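WHAT THE NEW FLOOR IS SUPPOSED TO DO FOR US

If you have been in the Govden branch lately you will have noticed the smell of glue. The reading room floor is being replaced, and the sample boards are propped by the front desk until the end of the month. We are told the new surface, from a supplier called Flotberg, will be "calming." I have read their brochure twice and I still can't tell you what that means for a floor.

The claim goes like this. Pale greens lower stress, people stay longer, people borrow more. Flotberg points to a trial in Riredwood, where loans went up by 19 percent after the floor was changed. Fine. But Riredwood also began opening on Sunday afternoons that same March, and put in a coffee machine. I know which of the three would get me through the door.

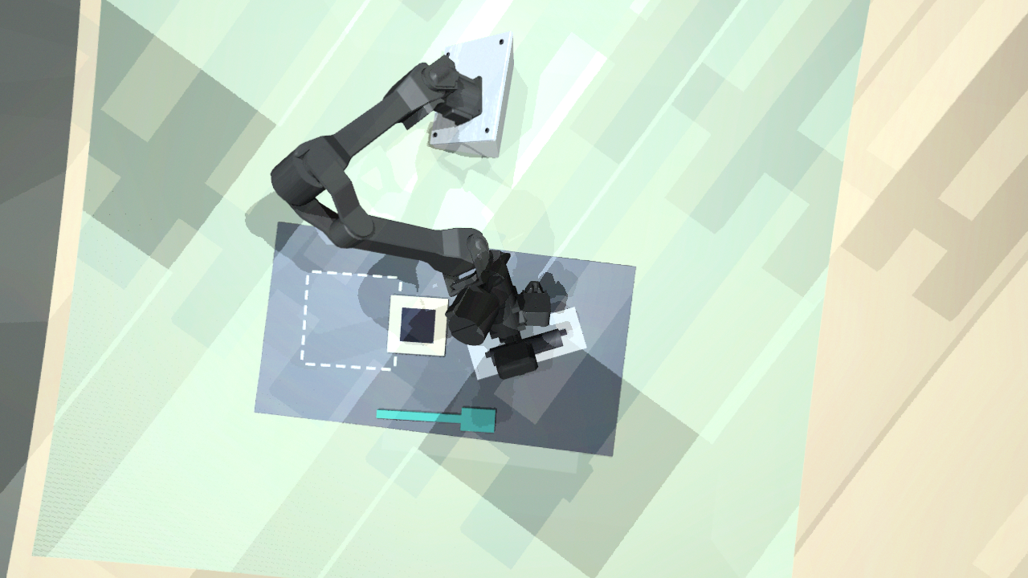
Pale green flooring with a pattern of bands, in a computer rendering.

Then there is the price. The quote covers 1,816 square feet and runs well past what plain cork would have cost, and cork is what we had for nearly 40 years. It was ugly by the end, I'll give them that. It curled at the doors and it held every drop of coffee that ever landed on it. But it was quiet, and you could drop a stack of atlases on it without the whole room turning to look.

Noise is the thing I would have asked about first. The brochure gives it one line, which says the surface is "acoustically considered." Considered by whom, and what did they decide? When I wrote to ask for a number, I got back a second copy of the brochure.

The walls come next, if the money holds. The plan is to swap the cream paint for several shades of gray, on the theory (from a design firm, Tsuchiya) that cream "reads as institutional." I would have thought gray did that rather better. Most of the schools, clinics and bus stations I have sat in were gray, and I never once felt soothed.

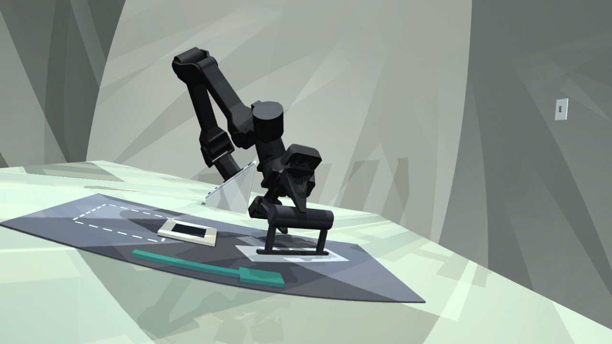 Angular patches of slightly different gray on a wall, also a rendering.

To be fair, some of the work is plainly needed. The ramp at the side entrance has been too steep for as long as I have been writing for this newsletter, and it will be rebuilt. The 8 lamps over the periodicals will be replaced with ones that don't hum. Neither of these got a page in the brochure.

Comments are being taken on paper at the desk or by email until the boards come down. If you like the green, say so, and I will report it here next issue. If you have ever pushed a loaded book cart across a hard floor during story hour, please say something about that too.

August 2023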